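4. Setting Up the Urnis Worm Composter

1. Pick a spot in the shade, out of the wind. The worms have no interest in your view.

2. Stack the two trays on the base with the spigot facing out. If it faces the wall, you will find out in November, on your knees, with a flashlight.

3. Soak the coir block in 5 quarts of water for 18 minutes. It will swell to a size that seems unreasonable. Let it.

4. Squeeze out the coir and spread it in the lower tray. It should feel like a wrung-out sponge.

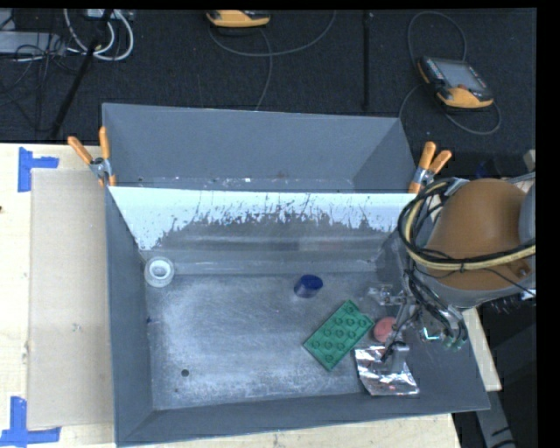

5. Add the worms and put the lid on. Leave them alone for 2 days. Lifting the lid to see how they are getting on counts as not leaving them alone.

6. Start with one handful of chopped scraps. Wait until most of it is gone before adding more.

Note: A few worms on the lid during the first week is normal. All of them on the lid is a complaint. Check for soggy bedding first.

Caution: No meat, dairy, or citrus. Keep the spigot open over a jar in wet weather, and empty the jar before it empties itself.

7. After the first week, go to Section 5, Feeding.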